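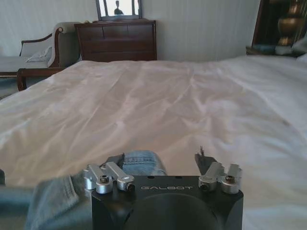 What does a student team need to practice before it enters the garment round?

Picking up one piece of clothing from a bed, by remote control, until every driver on the team can do it without talking. Folding comes later.

The rest of this page is the Irau Robotics Club way of getting there. It was written for new members before the Lollisix challenge in October and has been patched ever since by people who learned something the slow way. Last patched 25 May 2019.

Before you touch the controls

Read the round rules. Lollisix gives you 7 minutes per garment and starts the clock when the arm moves, including when the arm moves by accident. Teams have lost a full minute to a sleeve button on the driver's own shirt catching the control handle.

Take everything off the bed except the garment. Smooth the cover with your hands, but don't try to get it perfect. Hotels get it perfect. The judges at Lollisix make beds like people who were told to make a bed.

Start with denim. It's stiff enough to hold a fold after you lift it, and it forgives a bad grip. Silk blouses are for teams with money and emotional reserves.

Drop the garment from waist height and leave it the way it lands. New drivers like to arrange it a little. We know, because the practice scores are wonderful and the competition scores are not.

Step 1. Find an edge

Bring the gripper down low over the fabric with the fingers open. You want a raised fold or a thick seam. Collars are good, waistbands are good, cuffs are good. The flat middle of a back panel is where beginners go, and they come up with a pinch of cloth the size of a postage stamp.

If the wrist view shows only cover and no clothing, you have drifted. Back off and find the garment again. Do not close on the bedding. A duvet is heavier than it looks and will come along quite willingly, taking the garment with it.

Step 2. Close slowly

Set Cladeo to its slow profile, which is number 3 on the menu. (Number 4 is also labeled "slow." We have written to them.) Close until the fabric bunches between the fingers, then stop and wait one breath. Lift straight up, a hand's width and no more.

Step 3. Bring in the second gripper

Hold the first one still. This is the hard part, and it's hard for the person who has nothing to do. The second driver comes in from the side at the same height and goes for the flap nearest to them. Say "coming in" out loud. Say "holding" back. It feels silly for one session.

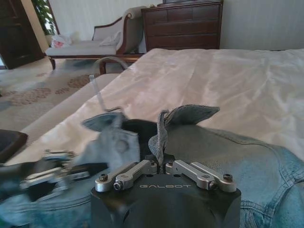 Collar up in one gripper, the other on its way in from the left.

Step 4. Spread and look

Once both sides have cloth, move them apart until the fabric between them goes tight, then stop. If you can see the lining, you probably have the thing inside out or sideways. Put it down and start over. Turning a jacket right side out in the air is possible, according to a Rennie team that did it once and has been telling the story at every meet.

Log each try in the Cladeo sheet as clean, messy or dropped. There is no fourth category. "Basically clean" is messy.

Step 5. Move on to hanging clothes

When a driver has 20 clean lifts on the bed, they graduate to the coat rack. Everything you have just learned is now slightly wrong. The garment hangs under its own weight, so you approach from below the shoulder and keep clear of the hook. Dark coats in front of a bright window are the worst of it, and
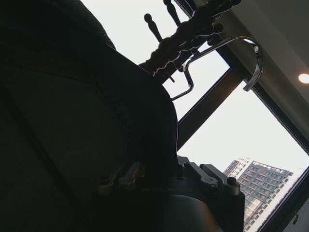 we still make everyone do them, on the theory that Lollisix will find a window if there is one to be found. Go by the outline. Pick out the outer edge of the coat against the light, line up one finger on each side of it, and creep in. If the screen gives you only a black mass, raise the exposure one step and wait for the picture to settle before you move again.

Never yank. A coat that won't come free is caught on something, and coat racks tip.

Step 6. Park the arm

Open the fingers, raise the wrist, and turn it away from the bed and the furniture. Walk the cables with your eyes before you swing. Then take your hands off the handles, all the way off, and say "parked."

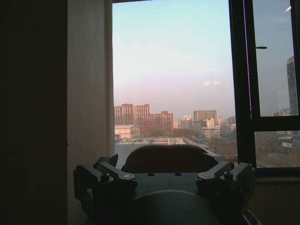

Wrist turned to the window, curtain on the left.

Swap drivers every 40 minutes. You will feel fine and want to keep going, and your next five lifts will be terrible. Check the log if you doubt it.

Common trouble

Fabric slips out on the lift: you grabbed too little. Go back to a seam.

Both grippers have the same flap: someone didn't say "coming in."

Fingers close on nothing: you're higher than you think. Everyone is higher than they think.

Cladeo freezes on the log screen: restart it and type the entry again. It keeps the time and loses the result, so write results on paper too. The clipboard hangs by the door unless a Rennie visitor has borrowed it.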